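Section 4. Setting Up Your Snack and Drink Swap Table

By now you have your guest list and your room from Section 3, so this is the fun part! A swap table is a simple idea: everyone brings a few favorites, everyone goes home with something they have never tried. The Goh layout below has worked for us at parties of six and at one gigantic block party with 43 guests (we ran out of napkins, not snacks).

4.1 Covering the table

1. Clear the table and wipe it down. Let it dry fully before you go on.
2. Roll out your brown paper with the curl facing down. Leave a hand's width hanging over each long side.
3. Tape the paper underneath the tabletop, starting at the middle of each side and working out to the corners.
4. Write the zone names straight onto the paper with a fat marker: SALTY, SWEET, SPICY, DRINKS.

Note: Two narrow strips will do if you can't find a wide roll, but overlap them well. Crumbs love a gap.

CAUTION: Test your marker on a scrap first. Some inks go right through and stay on the table forever. (Ask Dewanti Manurung about her dining table. Or maybe don't.)

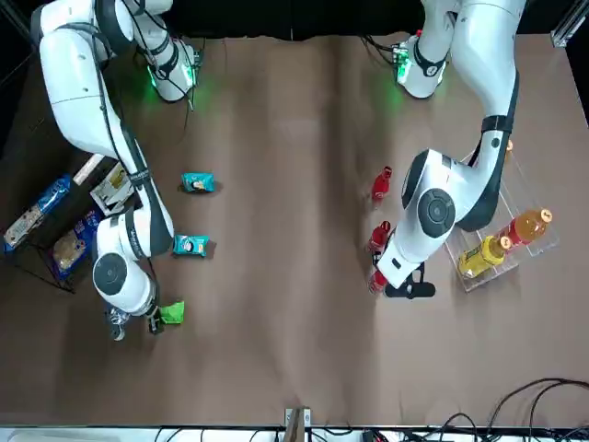

4.2 Putting out the food

1. Ask guests for sealed packages only. Homemade treats are wonderful, but save them for the tasting round in Section 6.
2. Check every label for nuts, milk, wheat and sesame. Put a red dot sticker on anything that contains one of them, and keep the label facing up.
3. Hand out one swap ticket for each item a guest brings.
4. Keep a spare of anything unusual under the table. Shabani Mabula brought tamarind candy in January and it was gone in minutes!

Note: Big bags count as one ticket, the same as small ones. We tried pricing by size at the Willey Street party and people spent the whole evening doing math.

CAUTION: Red dot items go in their own zone. Never open one over the main table, and keep wipes close by.

4.3 Putting out the drinks

1. Chill the drinks ahead of time, then dry the outsides so they don't soak the paper.
2. Stand glass bottles toward the center, well away from elbows. Plastic can go anywhere in the zone.
3. Check that every cap is tight.
4. Set a bin for empties at the far end of the room so the line keeps moving. 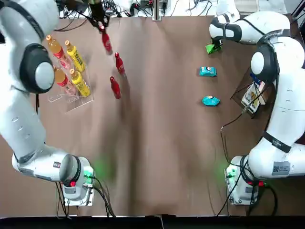
CAUTION: Let fizzy drinks rest for a good while after a car ride. Open the first one over a sink, slowly, with a towel around the cap.

4.4 Running the first swap

1. Call everyone over and explain the tickets once, loudly.
2. Draw a name for who picks first, then go clockwise.
3. Each person picks one item per turn and gives up one ticket.
4. When the tickets run out, open the table for free trades. This is where it gets lively, so put some music on and join in!

If two people want the same thing, they can split it or flip a coin. For larger groups, see the team rules in Section 5.

Mititz Party Guides | Questions? Write to the Sovuveck help desk | © 2019 Mititz | Back to top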